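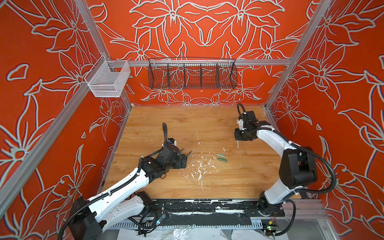
Home | Stories | Poems | Submit | About

The Well at Valtville

The man from Bumaleo wanted $167 to find water, and he wanted it before he got out of the truck.

Hongmei Zou kept her hand on her purse. "What if there isn't any?"

"There's always some," he said. "Hnat Marchuk. You called my cousin."

She had not called his cousin. Her neighbor had, after the second dry well on the road, and had told her about it over the fence as if it were a favor. Hongmei had taught high school chemistry until she retired and she did not believe in sticks. But the drilling company charged by the foot, hit or miss, and she had asked them how they picked the spot. The fellow on the phone said they mostly went where the truck could park.

So she paid half.

Marchuk cut a fork from her peach tree without asking. He walked the back lot with his elbows in and his eyes half shut, which she thought was a bit much. By the old fence the stick dipped. He backed up, came at it again from the side, and it dipped again.

"You're doing that with your wrists," she said.

"Could be."

"You don't think so?"

"I think I'm 53 years old and my wrists hurt." He pushed a tent peg into the dirt with his boot. "Here. You'll want the other half ready."

"When there's water."

He looked at the peg and then at her. "Most people just pay."

"I'm sure they do."

He went off without it. She put the money in a Meijer envelope with an old grocery list on the back and stuck it behind the clock. That night she went out with a flashlight and moved the peg ten feet toward the house. It seemed like a fair test. She stood there a while, and then she moved it back, because a test with one hole in it was no test at all and she could only afford one hole.

The drillers came in November. Marchuk came too, uninvited, and sat on his tailgate eating crackers out of the sleeve.

They hit water on the second afternoon. The foreman said it was decent, nothing special, about what you'd get anywhere along there.

"Anywhere?" said Hongmei.

"Pretty much. It's all one layer."

She went in and got the envelope. Marchuk counted the bills and folded them into his shirt.

"You heard him," she said. "Anywhere."

"I heard him." He brushed off the crumbs. "You didn't drill anywhere, though. You drilled on my peg."

She was still working on her answer when he started the truck.

Get a new story by email every other week. Enter your address to subscribe. You can unsubscribe at any time.

Recent stories
Olix and the Night Bus
The Piano Nobody Wanted
Four Cents a Mile
My Brother's Good Coat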